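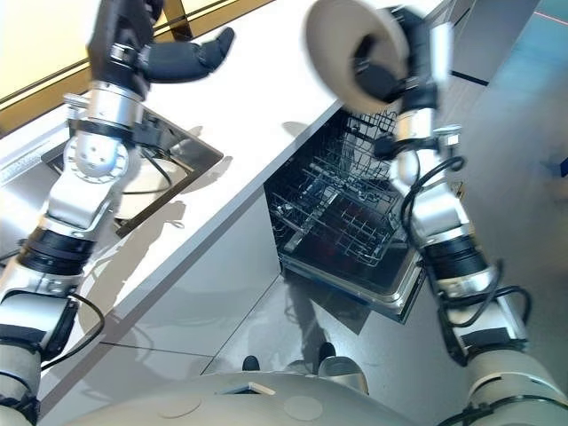 Opinion > Home Life > Essays

In Praise of Doing the Dishes Together

By Mawar Nair

My husband and I bought a dishwasher in February, and I want to write against it a little. I do not want to return it. It cleans well, it is quiet, and our water bill did not go up as my mother-in-law promised. But I have now lived with it long enough to miss something, and I think many families have lost the same thing without noticing the day when it went away.

I grew up in Mangundap, in a house where six people ate dinner every evening. After dinner there was a big job, and the job had a fixed order. My grandmother washed. My aunt rinsed. The children dried, and my father carried the pots back to the high shelf, the only part of the work he considered his. It took maybe half an hour, longer if there had been fish. I complained about it every evening of my childhood. I complained in two languages.

What I did not understand then is that almost everything I know about my family, I learned at that sink. At the table we were supposed to sit straight and answer when an adult asked. At the sink the adults talked to each other over our heads, and they forgot that we were listening. I heard there that my uncle had lost money in a boat. I heard that my aunt had once been engaged to another man, from Virari, and that he wrote letters for 3 years after she married. When I was fourteen and had failed mathematics, I told it to my grandmother there, because she was looking at a plate and not at me. She continued washing. Then she said, "Give me the next one," and I knew it would be all right.

It is easier to say a difficult thing when your hands are busy and your eyes have somewhere to go. I believe people who drive long distances together know this too. Two people face the same direction and there is a small task between them. Silence is permitted, and then at some moment somebody begins to speak.

Now let me be fair to the other side, because I have heard it from my friends and it is strong. My friend in Nasdale, when I told her I was writing this, laughed at me on the phone. She said that in her childhood home there was no beautiful order with everyone standing in a row. There was her mother, alone, with her back to the living room, while four men watched television. For her mother the machine was not a loss of anything. It was half an hour of life returned to her every day, and she used it to read newspapers. My friend asked me whether my grandmother would also write an essay in praise of the sink. I had to admit that I never asked her.

I take this seriously. When one person does all the work, the machine is a justice, and I would carry it up the stairs to her myself. My argument is only about the houses where the work was shared, or could have been. In those houses we made a bargain and did not read it carefully. We thought we were giving away the dirty water and the wrinkled fingers. We gave away also the half hour in which we stood near each other.

What did we get for it? In theory, we got time. I tried to find this time in my own home. Dinner ends, the plates go into the machine, and this takes 6 minutes when I do it alone. I do it alone because two people cannot load one dishwasher. Every married person knows this. My husband puts the bowls facing one way, I put them facing the other way, and each of us secretly moves them after the other has left the kitchen. So one person loads, and the rest of the family goes, each to a separate room and a separate screen. The saved minutes are there, I suppose, but they are divided in such small pieces that I cannot see them anymore.

I do not think the dishwasher is special in this. We used to shell peas on the steps. We used to fold sheets, and a sheet really needs two people, who walk toward each other and away again like in an old dance. My sister now buys the peas frozen and has a fitted sheet that cannot be folded by any number of people. These are all reasonable decisions. I have made the same ones. But if you add up sixty reasonable decisions you can arrive at a house where nobody needs anybody to hold the other end.

People will tell me that families can talk without chores. They can play a board game or take a walk. We tried it. On the advice of a magazine we made a "conversation hour," and my son, who is eleven, sat on the sofa with his hands on his knees like a person waiting for the dentist. I asked him about school. He said school was fine. The trouble with an hour for conversation is that everybody knows what it is for.

Then in spring the kitchen drain was blocked for a week, and we washed everything in a plastic tub on the balcony. On the first evening my son dried and said nothing. On the second evening he told me a very long story about a video game. On the third or fourth evening, while he was drying a fork, much too carefully, he told me that a boy he liked very much did not want to be his friend anymore. He talked until the water was cold. I kept my eyes on the tub and said, "Give me the next one." It made no sense, because I was the one who was giving him things, but he did not seem to mind.

The drain is repaired now. We use the machine on most days, and I will not pretend otherwise. But we have kept a rule that the pots and the good glasses are done by hand, by two people, and it doesn't matter which two. The glasses do not need it. The instructions say clearly that they can go in the upper rack. My husband pointed this out to me once, with the booklet open in his hand, and I told him to take a towel.

Comments (4)

lumov_reader
My brother and I had all our fights at the sink, so maybe it works in both directions. He still flicks me with the towel at Christmas. He is 60.

Pat in Nasdale
I am with the friend on the phone. My mother washed for six and nobody ever stood next to her. The day the dishwasher came she sat down and watched it like it was a movie.

T. W.
Two people CAN load a dishwasher if one of them is willing to be wrong.

quietkitchen
The fork part got me. With my daughter it is always in the car, and always when we are nearly home, so I drive past our street and go the long way.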